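We use cookies to remember your settings and to count visits. By continuing to read you accept this. Accept | Manage choices

February

Up before six again. The radiator knocks when it comes on and once I've heard it I may as well get out of bed. I made coffee, drank half of it standing at the window, and decided this was the morning I would deal with the powder.

The powder has been going on since January. I bought a bag of the Arkamum because it was on sale, then finished it and bought the Parnetti, and in between I had a few loose servings left over that I had put in small canisters to take to work. I took one to work exactly once. The rest have been riding in my gym bag, or sitting behind the cereal, and every time I open that cupboard I have to move them to get at the oats. So the plan was to use them up, wash them, and put them somewhere sensible.

I sat down at the table to do it. I usually do this at the counter, but the counter had last night's pans on it and I didn't feel like starting with pans.
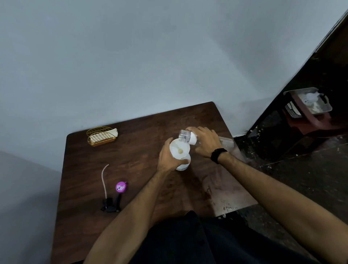

Posted in Diary, February
Written at the kitchen table by the owner of this page

The bag says 600 ml of water for two scoops if you want it thin and less if you want it thick. I have tried both. Thin tastes like the water you rinse a cereal bowl with. Thick is fine but it sits in your stomach until lunch. I have settled on somewhere in the middle, and I no longer measure the water, I just fill to where it looks right. My old shaker was marked up the side and held 700 ml, and I miss it. I left it on a train in the fall and called the lost property line twice, and the second time the man was so polite about it that I felt bad for calling.

Pouring from the canister is the part I don't like. Powder packs down when it has been sitting, so you tip it and nothing comes, and you tap it, and then the whole lot drops at once. A wide mouth on the shaker helps. So does going slowly, which I am not good at before breakfast. I keep a funnel for it and then don't use it half the time, out of laziness, even when it is within reach.

Powder first and water second is wrong, by the way. I know this. If you put the powder in first you get a paste in the bottom corners that no amount of shaking will shift, and you find it at night when you go to wash up. I do it in the wrong order anyway when I'm not thinking. My sister-in-law puts the water in, then the powder, then two ice cubes, and she says the ice does the work of the little wire ball. I don't own a wire ball. I had one and it went down the garbage disposal, and that was an expensive afternoon.

I drank it while reading the electric bill. The bill is up again. I can't see what we did differently from last month except that it was colder, and I suppose that is enough. I wrote the amount on the calendar and put the bill under the magnet with the others.

Then I did the table. I have had this table for 14 years. It came from a store called Fjeld that used to be out past the bus depot and has been a tire place for a long time now. I carried the top home on the roof of a borrowed car with one arm out the window holding it down, and I remember my arm better than I remember the table. It has been in three kitchens. In the second one it was in front of a south window and that did the finish no good. Since then it has collected every kind of mark, and I have tried oil, wax, and a paste somebody on the radio recommended, and the paste was the worst of them. 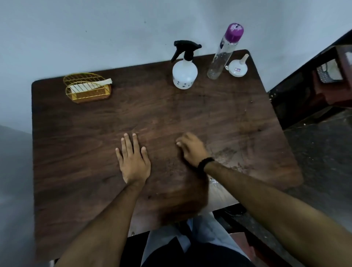

My rule for cleaning it is to go with the grain and keep the water down. I learned that from the leaflet that came with the Brekum oil, which I read only after I had already scrubbed across the grain with the green side of a sponge and raised a patch like a cat's tongue. Everything that lives on the table gets pushed to the back against the wall while I do it. The spray bottle was standing back there in the middle, with the little funnel beyond the clear bottle, and the napkin holder down at the other end. I always finish by going over the wood with my bare fingertips, since a cloth won't tell you whether there is still grit. Sugar you can feel right away. Protein powder is finer and you notice it more as a drag on the skin.

The napkin holder needs a decision too. I like it, it was a good find at the church sale, but the wire would scratch the wood if I set it down bare, so it has to have something under it, and whatever goes under it gets crumbs around it. I could hang the napkins on the wall. I have been saying that for a year.

After the table I did the pans after all. Then the oats cupboard, which took longer than it should have. I threw out a bag of lentils that had a hole in the corner and a jar of something orange with no label. I moved the powder up to the top shelf, where I'll have to reach for it, and the canisters are going in the drawer with the lids once they're dry. There is one lid in there that fits nothing we own. I put it back.

Went out at ten for milk and stamps. It was icy on our side of the street and clear on the other, as usual, so I crossed over and came back the same way. The post office had a line and I read all the notices. They are changing the collection time on our corner to four in the afternoon, so the letter to the dentist will need to go earlier than I planned.

Soup for lunch. I wasn't hungry for it until nearly two. The table still looks the same as it did this morning, but it feels clean, and I ate at it without putting a mat down.

Need to buy: oats, dish soap, a new sponge, the small light bulbs for over the stove.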